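ケチャップの減りが早い家の話

2024年6月26日

冷蔵庫を開けたら、ケチャップがもうなかったんです。逆さに立てて振っても、ぷすっと情けない音がするだけ。先週Uvanceで買ったばかりだと思っていたのに。家計簿をめくったら先週じゃなくて先々週だったんですけど、それにしたって早い。ひとり暮らしですよ、うち。

Faseldaleに引っ越してきてから、わたしの食生活はどんどんケチャップに寄っていっています。もともとそんなに好きだった覚えはないんですよね。実家の冷蔵庫には一応あったけれど、出番といえばお弁当のミニハンバーグとオムライスくらいで、むしろ中濃ソースのほうがえらい顔をしていた気がします。目玉焼きにソース、コロッケにもソース、キャベツにもソース。そういう家で育ったので、ケチャップは「赤いからたまに使うもの」くらいの位置づけでした。

それが変わったのが去年の3月、こっちに来て最初の冬の終わりです。毎日毎日空がどんよりしていて、仕事から帰ると外はもう暗くて、何を食べても似たような味に感じていた時期がありました。ちょっと弱っていたんだと思います。で、そのときに急に、本当に急に、喫茶店のナポリタンが食べたくなったんです。

駅前の、床がちょっとべたっとしていて、新聞が棒に挟んであって、銀のお皿にのって出てくるあれです。粉チーズの緑の筒とタバスコが一緒にやってきて、紙ナプキンがすぐオレンジ色になるやつ。学生のころ、試験前になるとあの店の奥の席で粘っていました。勉強した内容はひとつも残っていないのに、ナポリタンの味だけはびっくりするくらいはっきり覚えている。

もちろんFaseldaleにそんな店はありません。なら作るしかない！ということで、そこからわたしのケチャップ生活が始まりました。今日はそのあたりのことを、だらだら書いてみようと思います。レシピというほどきっちりしたものではないので、分量を期待して来た人はごめんなさい。わたし、料理のときに量るのがどうしても苦手で……。

最初のナポリタンは大失敗

はじめて作ったときのことは忘れられません。普通にパスタをゆでて、普通に具を炒めて、麺を入れて、最後にケチャップをびゃーっとかけて混ぜました。見た目はそれっぽい。これはいけるぞと思ってひと口食べたら、すっぱい。とにかくすっぱい。そして水っぽい。「ケチャップをかけたスパゲッティ」以外の何ものでもない味でした。

こっちのケチャップが日本のと味が違うのかな、と最初はそっちを疑ったんです。もしかしたら多少は違うのかもしれないけれど、悪いのは完全にわたしでした。炒めてないんですよ、ケチャップを。

母に電話して愚痴ったら、「あんた、ケチャップは先に焼かないと」と笑われました。焼く？ ケチャップを？ うちではナポリタンなんてめったに出なかったのに、なんでそんなことを知っているんだろう。聞いたら、若いころに洋食屋さんでお皿洗いのアルバイトをしていたそうです。何十年も娘をやっていて初耳でした。厨房の奥からずっと見ていたんだって。まかないのチキンライスがおいしくて、それ目当てで辞めずに続けていたらしい。そういうことはもっと早く言ってほしい。

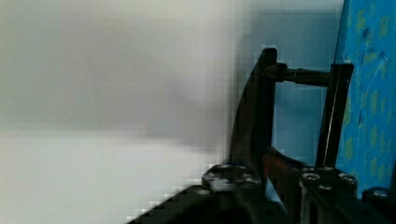 というわけで次の日、もう一度やってみました。具を炒めたらフライパンの真ん中を空けて、そこにケチャップを出して、じっと待つ。最初はただの赤いかたまりなんですけど、だんだんふちのほうがふつふつしてきて、色がちょっとずつ濃くなっていきます。つんとした匂いが甘い匂いに変わるところがあって、そこが合図。焦げるんじゃないかと怖くて早めに混ぜたくなるんですが、ここで我慢できるかどうかで味がまるで違います。

食べたとき、台所で立ったまま「これだ」と声が出ました。銀のお皿もないし、床もべたべたしていないけど、ちゃんとあの味がしたんです。うれしくて母にまた電話したら、夜中だったみたいで怒られました。時差のことをすっかり忘れていた。

麺はやわらかいほうがえらい

ナポリタンの次の壁は麺でした。

こっちの人はパスタのゆで加減にわりとうるさくて、職場のお昼の時間なんかにその手の話になると、わたしはだまってコーヒーを飲んでいます。だって、ナポリタンの麺は絶対にやわらかいほうがおいしい。アルデンテのナポリタンって、なんだか背筋が伸びすぎていて落ち着かないんですよね。こっちはだらっとしたいのに。

いろいろ試した結果、袋に書いてある時間より2分長くゆでて、ざるにあげて、油をちょっとまぶして放っておく、というところに落ち着きました。ほんとは一晩冷蔵庫に置くともっちりするらしいのですが、ナポリタンを食べたい気持ちというのは前の日には予告してくれないものなので、うちではシャワーを浴びているあいだ置いておくだけにしています。それでもけっこう変わりますよ。フライパンに入れたときに麺がぶりんと太って見えて、それだけでもう勝った気になります。

麺の太さも大事です。Uvanceの棚はやたらと細いのばっかりで、太めの麺を見つけるまでにずいぶんかかりました。いちばん下の段の、しゃがまないと見えないところにひっそり置いてあったんです。どうしてあんなところに。見つけた日は嬉しくて、抱えられるだけ買って帰りました。バスの中で袋の持ち手がちぎれて、降りるときに運転手さんに拾ってもらったのもいい思い出です（ちょっと恥ずかしかった）。

ピーマンがない問題

日本を離れて料理をする人ならきっと一度はぶつかると思うんですが、あの薄くて苦くて青くさいピーマンが、なかなか売っていない。あるのは肉厚で甘くてつやつやした、立派なパプリカみたいなものばかりです。緑のを選んでも、なんとなく上品なんですよね。おいしいんだけど、喫茶店の味にはならない。

そこで通うようになったのがPledgateの朝市です。坂を下りて橋を渡った先でやっている小さな市で、野菜と花と、なぜか古いボタンばかり売っているお店が出ます。ここに一軒、細長くて皮の薄い青唐辛子みたいなのを山にして置いている八百屋さんがあって、これがかなりピーマンに近い！ たまにすごく辛いのが混じっているので、油断すると涙目になるんですけど、それはそれでタバスコいらずということで。

その八百屋のおばさんに、何に使うのかと聞かれたことがあります。つたない言葉で「スパゲッティに、ケチャップと」と答えたら、ものすごく気の毒そうな顔をされて、トマトをひとつおまけしてくれました。ちゃんとしたソースを作りなさい、ということだったんだと思います。ありがたくサラダにして食べました。それからも行くたびに何かおまけしてくれるので、わたしはたぶんまだ気の毒がられています。

玉ねぎは普通に売っているものでじゅうぶん。ただ、切り方はちょっとこだわっています。繊維に沿って、少し厚めに。薄いと溶けていなくなってしまって、あのシャキッと甘いのが出てこないので。ソーセージは斜めに切りたい派です。本当は赤いウインナーがいいんだけど、それを言い出したらきりがないからやめておきます。マッシュルームは缶のほうが気分が出るのに、生のほうが安いという謎の現象が起きていて、毎回売り場で少し悩みます。

チキンライスとパンの相性について

ナポリタンが安定してくると、当然その先に行きたくなります。次はチキンライスです。

これは母の話を聞いてからずっと作りたかったもので、電話でわかるかぎりのことを聞き出しました。といっても母は皿洗いだったので、情報が「なんか、鍋をこう、がっがっとやってた」みたいな感じなんですけど。こうって言われても電話じゃ見えないよ。

それでも大事なことはいくつかわかりました。ごはんを入れる前にケチャップの水分を飛ばしておくこと。ごはんは温かいのを入れること。それから、最後にバターをひとかけ落とすこと。この最後のバターが効くんです。入れないのと食べ比べてみたことがあるんですが、入れたほうを食べたあとに入れないほうには戻れなくて、結局あとからバターを足しました。食べ比べになっていない。

お米はこっちで手に入るものだと、少しぱらぱらした種類が多くて、おにぎりには向かないけどチキンライスにはむしろ合う気がします。べたっとしないので、下手なわたしでもちゃんと一粒ずつ赤くなってくれる。おにぎりのほうは相変わらず崩れるので、もうあきらめて茶碗で食べています。

で、ここからが今日いちばん言いたかったことかもしれないんですが、チキンライスはパンにはさむとおいしいです。

引かないでください。焼きそばパンがあるんだから、チキンライスパンがあってもいいでしょう？ うちの近くにLefèvreというパン屋さんがあって、そこの丸い白パンがものすごくふかふかなんです。朝いちばんに行かないと売り切れてしまうので、休みの日なのに早起きする羽目になるんですが、それだけの価値はあると思っています。その白パンに切れ目を入れて、前の晩の残りのチキンライスをぎゅっと詰めて、アルミホイルで包んでトースターに5分。ごはんの端っこがちょっとカリッとして、パンにケチャップがじわっとしみて、もうたまらない。炭水化物に炭水化物、それの何がいけないんだ。

ナポリタンをはさんだのはもちろん鉄板です。こちらは温めないで、冷たいまま食べるのが好き。購買部のパンの味がします。お昼に職場へ持っていったら、隣の席の同僚がまじまじと見て「スパゲッティを？ パンに？」と聞いてきたので、半分あげました。しばらく無言で食べてから、もう半分はないのかと言われたので、これは布教成功と言っていいんじゃないでしょうか。

道具の話も少しだけ

料理の道具については、引っ越しのときに全部置いてきてしまったので、こっちで一から揃えました。といっても台所がとにかく狭いんです。まな板を置いたら、もうお皿を置く場所がない。しかたがないのでコンロの空いているほうにお皿をのせて、うっかりそっちの火をつけて慌てる、というのを何度かやりました。みなさんは絶対にまねしないでください。

フライパンは大きいほうがいいです。これは声を大にして言いたい。ケチャップを焼くにはすき間がいるので、小さいフライパンだと具とケチャップがくっついてしまって、煮ているのと変わらなくなります。わたしは最初に小さくてかわいいのを買ってしまって、しばらくがんばっていたんですが、とうとう大きいのに買い替えました。かわいいほうは目玉焼き専用として余生を送っています。

それから、ターナー。フライ返しって言ったほうが伝わるのかな。これは薄くてしなるのが好きです。フライパンの底にこびりついたケチャップをこそげるのが楽しいんですよね、あそこがいちばん味が濃いから。トングも便利なんだけど、トングだと麺ばかりつかんで具が全部下に残ってしまうので、わたしは菜箸とターナーの二刀流です。菜箸は日本から送ってもらいました。母が段ボールのすき間にぎゅうぎゅうに詰めてくれたらしくて、開けたら乾燥わかめの袋に突き刺さっていて、箱じゅうわかめだらけでした。

お皿も、そのうち銀の楕円のが欲しいなと思っています。探してはいるんだけど、こっちの蚤の市に出てくるのは重たくて彫刻がびっしり入った、お城で使うようなのばっかりで。ナポリタンをのせたらお皿のほうに叱られそう。

マグカップだけは増えるんですよね。なんでだろう。スープを飲むのにも、卵を溶くのにも、計量カップのかわりにも使うので、洗い物のかごの中がいつもマグだらけになっています。
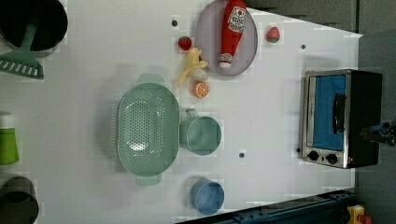 卵という難関

ケチャップの話をするなら、オムライスを避けて通るわけにはいきません。避けて通りたいんですけど。

わたし、卵で包むのがほんとうに下手なんです。チキンライスまでは完璧にできたのに、最後の卵でぐちゃぐちゃになって、「赤いごはんと黄色い何か」になる。動画を見て、手首をとんとんとやって、お皿をフライパンにかぶせてえいっとひっくり返して……というところまではいいんですが、えいっの瞬間に必ず目をつぶってしまうんですよね。開けたときにはもう手遅れ。

このあいだ、とうとう包むのをやめました。ごはんをお皿に盛って、上から半熟の卵をどさっとのせるだけ。のせたあとに、キッチンペーパーをかぶせて手できゅっきゅっと形をととのえると、わりとそれらしい木の葉型になります。これは母直伝……と言いたいところですが、母には「ずるい」と言われました。皿洗いの人に言われたくないなあ。

卵は一人分に2個、牛乳をちょっと。生クリームを入れるといいと聞いて買ってみたこともあるけれど、残りの使い道に困って毎日コーヒーに入れていたらなんだか顔が丸くなったので、牛乳でいいことにしました。バターはけちらない。火は強めで、フライパンにのせたらすぐかき混ぜて、まだゆるいかな？ というところで火からおろす。わたしはここでいつも欲が出て「もうちょっと」と思ってしまい、固まりすぎた卵を泣きながら食べることになります。固まっても味はおいしいんですよ。おいしいんだけど、とろっとしたのが食べたかった。

仕上げのケチャップは、わたしは焼かない派です。中のごはんのほうはしっかり焼いて甘くしてあるので、上にかけるのは生のすっぱさが欲しい。同じケチャップなのに、ひと皿の中でちゃんと別の味になっているのがえらいなあと、食べるたびに感心しています。字を書こうとして失敗するのもお約束。この前は自分を励まそうとして「がんばれ」と書き始めたら、「がん」で場所が足りなくなって、なんだか怖いオムライスになりました。次からは波線だけにします。

ケチャップの意外な使い道

これだけケチャップがある生活をしていると、なんにでも入れてみたくなります。うまくいったのと、いかなかったのを書いておきますね。

まず、お味噌汁。これは友だちにすすめられたんですが、ごくごく少しなら悪くないです。玉ねぎとベーコンの味噌汁にスプーンの先にちょっとだけ。言われなければわからないくらいのコクが出ます。調子に乗って増やすと急に知らない国のスープになるので気をつけて。

生姜焼きのたれに足すのはすごくいいです！ お醤油とお酒と生姜に、ケチャップをほんの少し。照りが出るし、子どものころの給食っぽい味になる。こっちの豚肉は薄切りを売っていないので、かたまりを半分凍らせて自分で薄く切るんですが、切っているうちに手がかじかんでくるので、夏のほうが向いています。

納豆に混ぜるのは……わたしはもういいかな。貴重な納豆だったので最後まで食べましたけれど、食べ終わるまでに10分かかりました。好きな人は好きなんだと思います。

エビチリ。これはもうケチャップさまさまです。豆板醤がなくても、刻んだにんにくと生姜と、Pledgateの例の辛いやつを入れればじゅうぶん。エビが高いときは厚揚げ、と言いたいところだけど厚揚げのほうがもっと高いので、鶏むね肉でやります。片栗粉をまぶしてゆでてから絡めるとつるんとして、次の日のお弁当にもいい。

カレーに入れるのは定番すぎるかもしれないけど、やっぱり好きです。あと、ミートソースの残りにケチャップとウスターソースを足して、ゆでたじゃがいもにかけてチーズをのせて焼いたやつ。名前がないので「いつもの赤いの」と呼んでいます。ひとり暮らしで料理に名前をつける必要もないんですが、買い物メモに書くときに困るので。

冷凍しておくと助かる

平日は本当に余裕がないので、最近はナポリタンのもとを作って冷凍しています。玉ねぎとソーセージを炒めて、ケチャップをたっぷり焼いて、全部混ぜて平たくして袋へ。ピーマンは凍らせるとくたっとなるから、これはあとから足します。帰ってきて麺をゆでているあいだに溶けるので、もう着替える前に鍋に火をつけてしまう。コートを着たままお湯を沸かしている日もあります。

チキンライスも冷凍できるけど、うちの冷凍庫は小さくて、すぐに引き出しが閉まらなくなるんですよね。霜がすごくて、気がつくと奥のほうが氷河みたいになっている。このあいだ思いきって霜取りをしたら、奥から去年の枝豆が出てきました。いつか食べようと大事にとっておいて、大事にしすぎたらしいです。もったいないからその晩のチキンライスに入れてみたら、緑がきれいで意外とよかった。グリーンピースが苦手な人にはおすすめです。

平日の朝はさすがにパン屋さんに寄る時間がないので、Lefèvreの白パンも買った日に半分は凍らせます。ラップでぴっちり包んでおけば、霧吹きでちょっと湿らせてからトースターで温めるだけでけっこうふかふかに戻ります。焼きたてにはかなわないけど、眠い朝には焼きたても冷凍も区別がつかないし。

そういえば、母の働いていた洋食屋さんはもうないんだそうです。建物ごとなくなって、いまは駐車場になっているとか。母が通りかかるたびに、ここが厨房だったあたり、と思うらしい。わたしの喫茶店のほうはまだやっているのかどうか、調べればすぐわかるのに、なんとなく調べていません。次に帰ったときに自分の足で行ってみるつもりです。閉まっていたら母のチキンライスで慰めてもらおう。

さて、ここまで書いたらすっかりお腹が空いてしまいました。なのにケチャップはない。Uvanceはもうすぐ閉まる時間だし、外は雨がぱらついているし、今夜は味噌味の焼きうどんにでもして、明日の帰りに大きいほうのボトルを買ってきます。みなさんの家の変わったケチャップの使い方があったら、コメント欄で教えてください。納豆以外でお願いします。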